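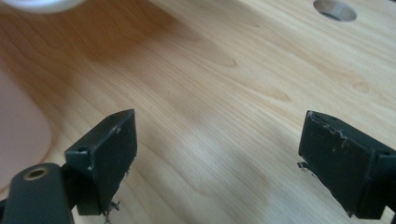
Home - Forums - Finishing - New posts - Log in

Wax over poly on a desk top??

saltbox40
Put 3 coats of wipe-on poly on a desk for my kid, sanded with 400 in between. Want to wax it for feel. How long do I wait? Can says 7 days but I want it back in his room Saturday

gluey_1213
Wait the 7. Longer if your garage is cold like mine in February.

Fankhauser
Skip the wax. It smears, shows every glass ring, and you have to strip it before you can recoat. Total wste of time on a desk

gluey_1213
Disagree - paste wax on mine for years, no rings. Thin coat, buff it hard.

Fankhauser
does your kid do homework on it with a cup of juice

saltbox40
ok he does. Might just rub it out with a brown paper bag and leave it

pola_m
Paper bag works great. Did that on a shelf, super smooth. Still wait the week tho

Related threads
Water rings on an oak table
Best brush for oil poly
Poly still tacky after 2 days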